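Notebook, arm 2 bench
February, started writing 4:10 pm

OK, getting this down while I still remember the order things happened in, and before Mitali asks me for it. The wrist fault is back. Same one as last month or a very close cousin of it. Arm stopped in the middle of a reach, gripper open, with a "joint 6 following error" on the pendant, and then about two seconds later it let go of the stop and finished the move all by itself. The first half of that I can live with. The second half I really, really can't, and the arm is locked out as of now. Tag is on the switch, my name on it, key is in my top drawer (Akua has the spare).

What I was running: the plain mug pick from the tabletop set, Brolura controller, the build Efua put on for us. Nothing fancy, approach from above, close, lift, put back, go home. Speed limit at 800 on the pendant, which is where we always have it for this. I'd done a long string of cycles since lunch with no complaints at all and was feeling pretty pleased with myself, so of course.

Cycle 2285 on the counter. The arm comes over the table, starts down, and hangs. No jerk, no noise, it just sits there like it's thinking. I had my hand on the stop button but hadn't pressed it, and I was leaning in to see if the cable had snagged on the elbow (it does that, see Kwaku's note from when he rerouted it). Then it moved. Slow, but it moved, and my head was closer to it than I'd like to put in writing. I hit the button, it stopped properly, brakes came on with the usual clunk. Not a scratch on anybody. I did say a word.

So that's two separate problems and I want to keep them separate, because last time we lumped them together and fixed only the one we liked:

1. Why joint 6 loses its position for a moment.
2. Why the controller thinks it's fine to carry on without being told to.

On 1. Pulled the log before I powered down, it's on the shared drive in the folder called aidoo-wrist, don't rename it, Kwaku's script looks for that. The encoder reading on joint 6 goes flat for 700 ms and then jumps back to a sensible number. Motor current doesn't spike, so I don't believe it hit anything or was fighting a load. A flat reading smells like a connector to me. I wiggled the wrist plug with the power off and the meter clipped on, and got dropouts when I bent the cable toward the flange side. Got them again. Then couldn't get them for ages, then got them again! The latch on that plug feels soft compared to the one on arm 1. Took the boot off and one of the pins is sitting a hair lower than its neighbors. Could be that, could be the crimp behind it. I've put a new Sostell lead on the order list either way, they're cheap and I'm tired of this one.

Things I looked at that seem OK: flange bolts all tight, no play in the wrist when I rock it by hand, finger screws tight, camera cable not pulling on anything. The drive wasn't even warm.

On 2. Rang Efua at Cirnby and read her the bit of the log around the restart. She thinks a following error under one second gets treated as a "soft hold", and a soft hold clears itself when the reading comes good. There's a setting for it and it shipped switched on. I asked who would want that and she said conveyor people, mostly, which, fine, they've got a fence. We've got a table and me. She's sending the name of the setting and I want it off on both arms, arm 1 as well even though arm 1 has been good as gold.

Also, and this one's on me: I leaned in while it was live. The rule is on the wall, I helped write the rule. If the arm stops and you didn't stop it, press the button first and look second. I've asked Razia if we can go over it again at the morning meeting, and I'll be the one telling the story.

Razia came by around five and wanted to know if the resume could have happened on the full-speed program too. I think yes. Nothing in the log says the soft hold cares what speed you're at. She wasn't happy and I don't blame her. She wants the incident form done tonight, so that's my evening.

Before the tag comes off:
- new lead fitted, old one kept in a bag with the date, don't bin it
- soft hold off on both controllers, and somebody other than me checks
- pull the plug signal on purpose at low speed and see that it stops and STAYS stopped, 4 times minimum
- reset button needed for every restart, try it from the pendant and from the PC
- Razia signs

Mitali, if you need mug picks for your runs, please use arm 1 for now, after the setting is changed. I know the fingers are different. Sorry!

Question for Kwaku when he's back: when you rerouted the cable, did you leave slack at the flange or take it up at the elbow? The bend looks tighter than in your sketch, and I'd like to know if it's crept or if it was always like that.

Stopping here, form to fill in.
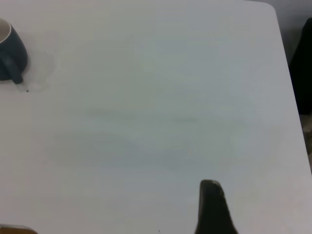
Wrist camera, arm 2, mug at upper left and one finger at lower right.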